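Workshop and Bench Tips: Working Beside an Automated Arm
Fitville Shared Laboratory, Bench Services
Revised 9/2/20

Staff at the Fitville site now share part of the tip-handling work with a robot arm. The tips on this page were collected from bench staff during the first months of operation and apply to every room in which an arm is installed.

Before a run

Set tip boxes well back from the table edge and leave a hand's width between them. A box placed against its neighbor is hard for the gripper to reach and hard for a person to lift out.

Decide which lids are to be open and write it on the run sheet. An open lid takes up space behind the rack, and boxes set at an angle need more room than boxes set square.

Check that racks are seated flat. A raised corner that a technician would correct without thinking will stay raised until a person comes back to the table.

Keep notebooks, pens and cups off the tabletop. Use the side bench for these. 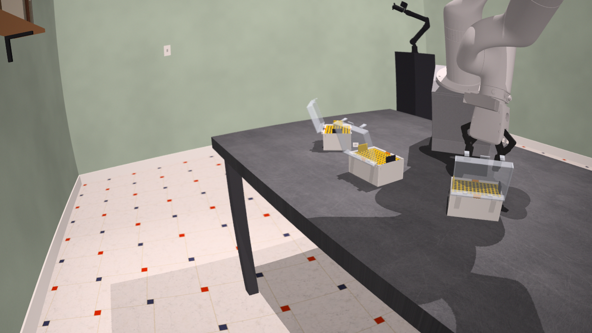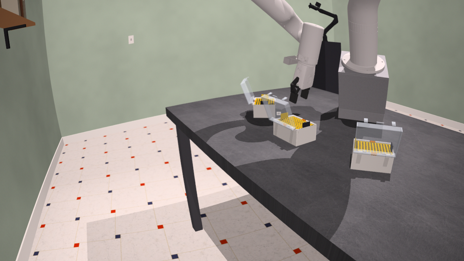 Tip boxes with yellow racks on the arm's table. First picture: the nearest box, lid closed, is held in the gripper. Second picture: all three lids are open and the gripper is empty.

During a run

Do not reach across the table while the arm is enabled. Press pause, wait for the green lamp, and then move the box.

If a box has been set down crooked, record it before straightening it. Darius Barbu keeps the log for the Coman and Vullis rooms and reads every entry.

What changes for staff

No position has been removed. Technicians who formerly spent the start of each shift laying out boxes now spend it on run sheets and checks, and several have asked for more training on the Nimora scheduling screen. Sessions last 2 hours and are counted as paid time.

Some staff have reported that the work feels more broken up — a few minutes at the table, then a long stretch elsewhere. Supervisors are asked to group table checks so that no one is called back more often than necessary.

Hand skills should be kept up. Each technician is to lay out one full run by hand every month, and new staff do so before they are given access to the arm.

Questions about schedules go to Lăcrămioara Avram, extension 939. Spare racks are stored in cabinet 51.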